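Chapter 3
Teaching by Showing

Try to write down, in full sentences, how you pick up a coin from a table. Which finger moves first? How far apart are your finger and thumb when they arrive? When do you start to squeeze? Most people get two lines in and give up, and then pick up the coin without a thought! Your hands know a great deal that you can't easily put into words, and this chapter is all about getting that knowledge into a machine.

There are two ways of doing it that we'll use again and again. In the first, you work by hand: you hold a gripper, or take hold of the robot's own arm, and carry it through the job. In the second, you work by remote control, moving a lever, a glove or a small copy of the arm while the real one follows. Either way, the path of the gripper and the opening of its fingers are recorded many times a second. One complete run through a task, from start to finish, is called a demonstration.

Demonstrations add up quickly. The Windham exercises that go with this book began with 159 of them, all of one task (putting a peg in a cup), and by July 2019 the set had grown to 3402. Reading through those runs is a treat. Some people come in low and slide along the table, some drop straight down from above, and a few stop halfway to think. A learner has to make sense of every one of those styles, and we'll spend section 3.2 on how it does so.

Before you record anything yourself, get used to the tool. Open and close the fingers over a bare tabletop. Bring them down slowly until they almost touch, then lift away. Tilt your wrist and notice how one finger gets to the surface before the other. It feels clumsy for the first few minutes, and then quite suddenly it doesn't, and that's a lovely moment.

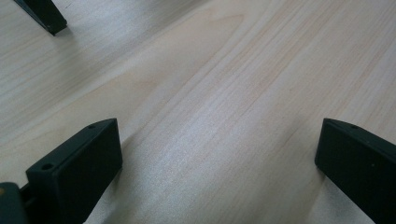
Once the fingers go where you mean them to go, add a single object, something light that won't roll, and place it within easy reach. Pick it up, set it down a hand's width away, and let go. Keep your speed steady and finish each run with the fingers open. You'll use these first recordings in section 3.1, so save them all, the awkward ones too.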